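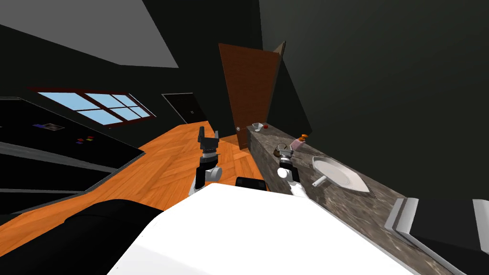 A kettle-like container on the stone counter.

The Lumlow Ferry Authority

Notice is hereby given that the 2 remaining passengers on the Skenden service are requested to collect their belongings from the Office of Lost Property. The Authority has held these items for 237 days and is obliged by its own regulations to hold them no longer.

The items are as follows: one grey overcoat, one tin of peppermints, and one letter, sealed, addressed to the keeper of the Drudutach light.

The Authority did not open the letter. The Authority did, however, hold it up to the window on a number of afternoons, and wishes to record that the paper is of good quality.

Enquiries were made at Drudutach. The light has had no keeper for 197 months. A lamp was nevertheless burning in the upper room when our clerk arrived, and the table had been laid for three. The clerk stayed for supper — a matter now before the disciplinary panel — and returned with the colour back in his cheeks and no clear account of his hosts.

He reports that they asked after the overcoat.

The storage fee of 2,600 crowns is waived. The Skenden ferry will depart at dusk with the coat, the peppermints and the letter aboard, and the clerk has applied for leave to travel with them. Leave has been granted.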